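The Color Between Gray and Pink
By Orsolya Bakos

When I moved to Astbridge, I brought with me one table and no idea what color it should be. It was brown at that time, with rings from many cups. My neighbor said to paint it white. I did, and for one winter I could not look at it in the morning, it was so bright.

In August I visited Tavow, a small workshop on the river side of town, where they mix surface paints by hand. They have 257 recipes in a paper book. Most of them are some kind of beige, and the people who work there do not find this funny. A good plain surface, they told me, must change a little during the day. If it stays the same from breakfast to supper, you will be tired of it in one year.

I bought 500 milliliters of a tone they call Bárány, a grayish beige with a little pink inside. Two coats, one on Sunday and one the evening after. 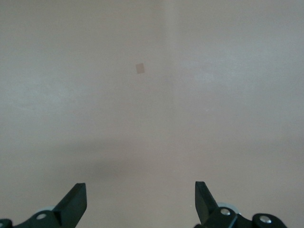 What I like most is how small things look on such a color. A tan square of something flat, put down a bit crooked, is suddenly worth looking at – on my white table it would be only a thing to throw away. Where a shadow falls, the beige goes almost to mauve, and toward the light it becomes more silver.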